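양팔 이동로봇 실내 작업 안전·시험 기준 정비 과제
중간 진행 보고

작성일: 2021년 3월 7일
수행: Kirka 로봇응용팀
공동 수행: Śliwiński 엔지니어링(위험성 평가), Rastano(현장 운영 요건)
제출처: Lodito 기금 기술기준 지원 담당

1. 보고 범위

본 보고서는 지난 11월 착수 보고 이후의 진행 상황을 정리한 것이다. 과제의 목적은 양팔을 갖춘 이동로봇이 건물 안에서 문을 여닫고 물건을 옮길 때 따라야 할 내부 기준을 만들고, 그 기준이 실제 작업 절차로 쓸 수 있는 수준인지 확인하는 데 있다. 로봇 자체의 성능 개선은 과제 범위에 들어 있지 않으며, 제어기 수정은 기준 검증에 꼭 필요한 경우에만 하였다.

착수 당시 제출한 작업 항목 8개 가운데 문 조작, 좁은 통로 주행, 정지 및 복귀 절차를 이번 기간에 우선 다루었다. 물품 인계와 승강기 이용은 다음 기간으로 넘겼다. 순서 변경은 사전에 서면으로 협의한 내용과 같다.

2. 기준 문서 작성 현황

기준 문서는 본문과 부속서로 나누었다. 본문에는 운영자가 지켜야 할 요구사항만 넣고, 시험 방법과 기록 양식은 부속서로 뺐다. 초안에서는 둘이 섞여 있어 Rastano 측 검토자가 어느 문장이 의무이고 어느 문장이 참고인지 구분하기 어렵다는 의견을 냈다. 이에 따라 의무 조항은 "하여야 한다", 권고 조항은 "하는 것이 좋다"로 문장 끝을 통일하였다. 초안에 자주 나오던 "가능하면", "적절히" 같은 표현은 삭제하거나 측정할 수 있는 조건으로 바꾸었다.

본문 조항은 현재 60개이다. 이 중 문 조작 관련 조항은 내부 검토를 마쳤고, 주행 관련 조항은 Śliwiński의 위험성 평가 결과를 반영하는 중이다. 정지 및 복귀 조항은 문안 합의가 끝나지 않았다. 쟁점은 4항에 적었다.

용어도 정리하였다. "접촉"은 의도한 접촉과 의도하지 않은 접촉을 나누어 정의하였고, "대기 자세"는 작업에 쓰지 않는 팔이 취해야 할 자세로 한정하였다. 이전 문서에서는 대기 자세가 전원 차단 후의 보관 자세까지 포함하고 있어 현장에서 혼동이 있었다.

3. 문 조작 시험

시험은 시뮬레이션에서 먼저 하고, 통과한 절차만 실물 로봇으로 옮기는 방식을 기준에 명시하였다. 이번 기간의 시험은 모두 시뮬레이션으로 진행하였다. 통로 폭, 문 손잡이 높이, 문이 열리는 방향을 바꾸어 가며 같은 절차를 반복하고, 조건마다 기록지를 한 장씩 남겼다.

문 조작 절차의 골자는 다음과 같다. 로봇은 문 앞에서 본체를 완전히 세운 뒤에 팔을 움직인다. 손잡이로는 한쪽 팔만 뻗고, 다른 팔은 문이 움직이는 범위 밖에 둔다. 그리퍼가 손잡이에 닿기 전에 접근 속도를 한 단계 낮추고, 닿은 뒤에는 힘 제한값이 적용되었는지 확인한 다음 손잡이를 돌린다. 확인 신호가 없으면 팔을 물리고 처음 자세에서 다시 시작한다. 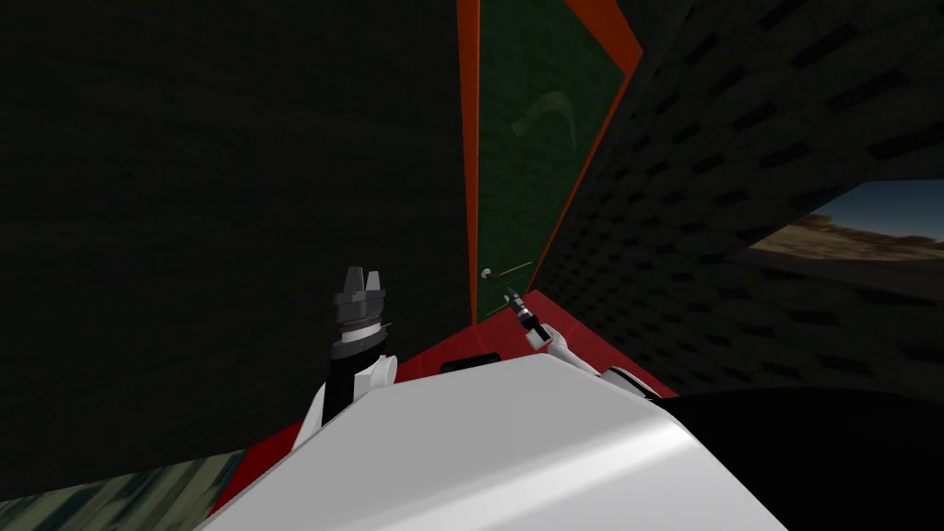

접근 단계의 기록 항목은 본체 정지 여부, 작업 팔과 대기 팔의 구분, 손잡이까지의 남은 거리, 적용 중인 속도 단계이다. 초기 기록지에는 대기 팔에 관한 칸이 없었다. 시험 중 대기 팔이 벽면에 지나치게 가까운 상태로 접근이 시작된 경우가 나와 칸을 추가하였고, 대기 팔과 벽 사이의 최소 간격을 확인하지 않으면 접근 명령을 내릴 수 없도록 조항을 고쳤다.

최종 절차로 실시한 시험은 90회이다. 판정은 문이 열렸는지만으로 하지 않았다. 문이 열렸더라도 절차에 없는 접촉이 있거나 확인 단계를 건너뛴 경우는 부적합으로 처리하였다. 부적합 사례는 대부분 통로가 가장 좁은 조건에서 나왔으며, 손잡이를 잡은 뒤 본체를 후진시키는 동안 팔꿈치가 벽에 닿는 형태였다. 후진 전에 팔의 관절 여유를 확인하는 조항을 넣기로 하였고, 재시험은 다음 기간에 한다.

시뮬레이션 결과의 한계도 기준 본문에 적었다. 손잡이의 유격, 문닫힘 장치의 저항, 바닥 미끄러움은 모형에 충분히 반영되어 있지 않다. 따라서 힘 제한값은 시뮬레이션 결과로 확정하지 않으며, 실물 시험에서 낮은 값부터 올려 가며 정하도록 하였다.

4. 정지 및 복귀 절차의 쟁점

비상정지 자체에는 이견이 없다. 정지 버튼을 누르면 두 팔과 주행부가 함께 멈춘다. 의견이 갈리는 부분은 그리퍼가 손잡이를 잡은 채로 멈추었을 때의 처리이다. Kirka 초안은 그리퍼의 힘을 유지하도록 하였으나, Rastano는 사람이 문을 지나야 하는 상황을 들어 수동으로 풀 수 있어야 한다고 요구하였다. Śliwiński는 힘을 바로 풀 경우 문이 갑자기 닫힐 위험을 지적하였다.

현재 검토 중인 안은 정지 후 힘을 유지하되, 운영자가 별도의 해제 장치를 누르고 있는 동안에만 그리퍼가 천천히 열리도록 하는 것이다. 해제 장치의 위치는 문의 회전 반경 밖이어야 한다. 이 안은 하드웨어 변경이 필요하므로 비용 산정이 끝나는 대로 별도로 보고하겠다.

복귀 절차는 자동 재개를 금지하는 쪽으로 합의하였다. 정지 원인을 기록하고, 운영자가 작업 구역을 직접 확인한 뒤, 처음 단계부터 다시 시작한다.

5. 운영자 교육

교육 자료 초안을 만들어 Rastano 현장 인력 8명에게 시범 교육을 하였다. 교육 후 의견에서 가장 많이 나온 것은 기록지가 길다는 점이었다. 작업 전 확인란과 작업 후 확인란에 같은 내용이 겹쳐 있어 이를 줄였다. 정지 원인 분류도 너무 세세하다는 지적이 있어 통신, 접촉, 위치 오차, 운영자 판단, 기타로 묶었다.

교육 이수 전에는 단독 운영을 허용하지 않는다는 조항을 본문에 넣었다. 이수 기록의 보관 책임은 현장 운영 기관에 두되, 요청이 있을 때 Kirka가 열람할 수 있도록 하였다.

6. 예산 및 일정

인건비와 위험성 평가 용역비는 계획 범위 안에서 집행하였다. 실물 시험장 임차비는 시험이 다음 기간으로 넘어가 아직 집행하지 않았으며, 같은 비목으로 이월을 요청한다. 해제 장치 비용은 현 예산에 들어 있지 않다.

문서 작성은 계획대로 진행 중이다. 정지 및 복귀 조항의 합의가 늦어지면 실물 시험 착수도 늦어진다. 해당 조항이 확정되기 전에는 사람이 드나드는 구역에서 시험하지 않는다.

7. 다음 기간 작업

관절 여유 확인 조항을 반영한 문 조작 재시험
주행 조항 확정 및 위험성 평가표 갱신
그리퍼 해제 장치 비용 산정과 설치 위치 검토
실물 로봇 힘 제한값 시험 계획서 제출
물품 인계 및 승강기 이용 조항 초안 작성

8. 요청 사항

임차비 이월 승인과 기준 문서 공개 범위에 대한 회신을 요청한다. 수행 기관들은 본문과 기록 양식은 공개하고, 현장 도면이 포함된 위험성 평가표는 비공개로 두는 안에 동의하였다. 회신을 받은 뒤 공개용 문서의 편집을 시작하겠다.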